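Moltatville library to stay open later starting in February

The Moltatville Public Library will keep its doors open until 9 p.m. on weeknights beginning in February, ending a stretch of early closings that started when the building's heating system failed two winters ago.

The change adds two hours to each weeknight. Weekend hours will stay the same, and the book drop on the north side of the building will remain open at all times.

Library director Kimie Noguchi said the longer hours were the most common request in a survey left at the front desk last fall. The library got 100 completed forms back, she said, and most of them came from people who work during the day or have children in school.

"We had parents telling us they would get off work, pick up the kids, eat dinner and find the lights off here," Noguchi said. "The homework help was ending before a lot of students could get to it."

Homework help will now run from 5 p.m. until closing in the reading room on the ground floor. It is open to students in middle school and high school, and they do not have to sign up ahead of time. Younger children can come if an adult stays with them.

The town council approved the money for the new schedule at its last meeting of the fall. It covers pay for two part-time clerks, both of whom have already been hired, along with the added cost of lighting and heat. Council member Masaru Mizuno voted for the plan but asked for a report on how many people use the library after 7 p.m. — something the library has not tracked before.

"If the building is full, we keep going," Mizuno said. "If it turns out to be four people and a newspaper, we should talk about it again."

That report is due before the council starts work on next year's budget.

The heating trouble began when the old boiler cracked during a cold spell. The library used space heaters for the rest of that winter and closed at 5 p.m. to hold down the electric bill. A new boiler went in the following summer, but the 7 p.m. closing time that replaced it had more to do with staffing. One clerk had retired and another had moved away, and the jobs sat empty for most of a year.

Barbu, the coffee shop across the street, plans to change its hours as well. Owner Sachiko Furukawa said she will stay open until 8:30 p.m. on weeknights for a trial period. Covered drinks are allowed at the library tables but not near the computers.

Parking is the one matter still to be settled. The lot behind the building is shared with the dental office next door, and the gate is locked at 7:30 p.m. under the current agreement. Noguchi said she has asked the office to move that back and expects an answer soon. Until then, evening visitors should use the spaces on the street, where the meters are free after 6 p.m.

Shota Kawaguchi, a junior at the high school, was at one of the computers on a recent afternoon with his brother Yuto. He said the two of them share a laptop at home and usually end up waiting for each other.

"I have practice until six, so by the time I got here I had maybe half an hour," he said. "Now I can finish a paper."

The evening book group, which has been meeting in the basement of the fire hall, will move back to the library when the new hours begin. The knitting group has decided to keep its morning time.

The interlibrary loan desk will still close at 5 p.m. Requests made after that will be handled the next morning. Library cards can be renewed at the front desk at any time during open hours, and residents who let their cards lapse while the hours were short will not be charged a fee.
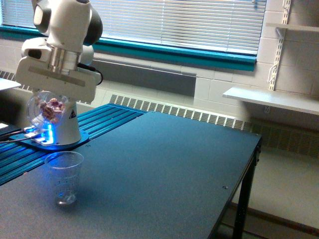

A white robotic arm mounted at a large table, with a clear plastic sphere in front of its lower part.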